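Bin picking project, cable loop keeps getting in the way

remivum_52
Our college club is doing the Fimmont challenge this year and we've finally got the arm going into the bin! So pleased. One problem though: the cables make a big loop right by the wrist and I'm worried they'll catch on something. Anyone else had this?

Godinier
Congrats! We had the same thing in July. Shorten the loop and tie it higher up the arm.

Yến Kim
I'd be careful with that. Tie it too tight and the wrist can't turn all the way, and then you're buying new cables. I'd leave the slack and change the angle you come in at.

Godinier
Never broke one of ours, and we did 130 picks in an afternoon!

remivum_52
Ooh, ok, both worth a go. We've put clamps on the edge of the bin so at least that bit's sorted, and the odds and ends in it are just whatever was in the club cupboard.

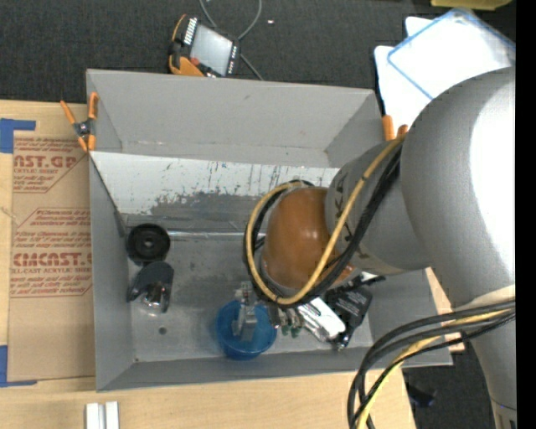
The blue bowl is my favourite to practise on, because you can go for the rim from any side. Round black things are horrible, our vision code thinks they're shadows (Âu is rewriting that part and is very cheerful about it).

Yến Kim
Try a lamp from the side for the black ones. And please do the slow run first!

remivum_52
Will do! Entry form has to be in by 2nd October, so slow runs all this week.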